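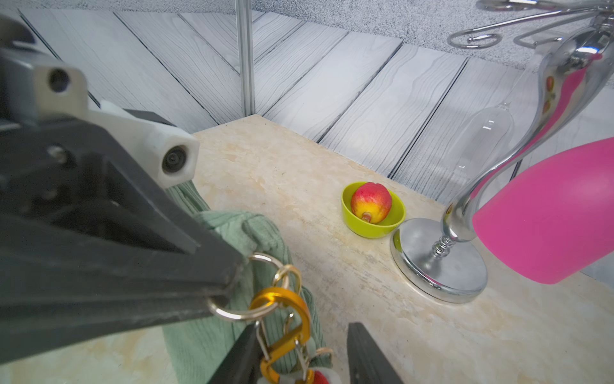
2021-11-06

# Buscamos persona para el taller de bolsos y accesorios (media jornada)

Mincombe es un taller pequeño que hace bolsos de tela, llaveros y colgantes para bolso. Vendemos por internet y en dos tiendas de la ciudad, Dreletari y Curnside. Desde la primavera tenemos más pedidos de los que podemos terminar, y por eso buscamos a una persona para el montaje y la preparación de los encargos.

## El trabajo

- Cortar y coser asas y bolsas de pana. La pana tiene dirección, y es importante que las rayas queden iguales en el cuerpo y en el asa.
- Montar los herrajes: anillas doradas de varios tamaños, mosquetones de aluminio naranja, cordones finos y pequeños colgantes.
- Revisar cada anilla antes de cerrar el pedido. Una anilla un poco abierta engancha la tela y el cliente la devuelve.
- Ayudar en la preparación de la mesa para las fotos del catálogo. Usamos pocas cosas: un cuenco verde lima con fruta, una lámpara cromada con pantalla rosa fuerte, el tablero beige con vetas de mármol. El bolso debe ser siempre lo primero que se mira.
- Empaquetar y escribir las etiquetas de envío.

En un año salen del taller aproximadamente 3000 piezas, la mayoría son colgantes. La colección de pana se llama Sibiya y su color principal es el verde salvia. Con ella va a trabajar usted los primeros meses.

## Lo que pedimos

Experiencia con máquina de coser recta, aunque sea en casa. Manos pacientes para piezas pequeñas y buena vista para los colores - tenemos tres verdes que se parecen mucho. No hace falta título. El español del taller es sencillo, yo misma lo aprendí de adulta, y nos entendemos bien.

## Lo que ofrecemos

Contrato de media jornada, por las mañanas, con un mes de prueba pagado. Si los dos estamos contentos, en May... o mejor dicho en mayo, hablamos de ampliar las horas. Las telas que sobran se pueden llevar a casa. El taller está en un primer piso sin ascensor, y los rollos de tela se suben por la escalera.

## Cómo presentarse

Escriba una carta corta, máximo una página, y añada fotos de dos o tres cosas cosidas por usted. Pueden ser cosas usadas. No necesitamos fotos suyas. En el sobre ponga la referencia 402 y entréguelo en el mostrador de Dreletari, a la atención de Nuala Carroll.

Respondo a todas las cartas en un plazo de 10 días, también cuando la respuesta es no.

Nuala Carroll
Taller Mincombe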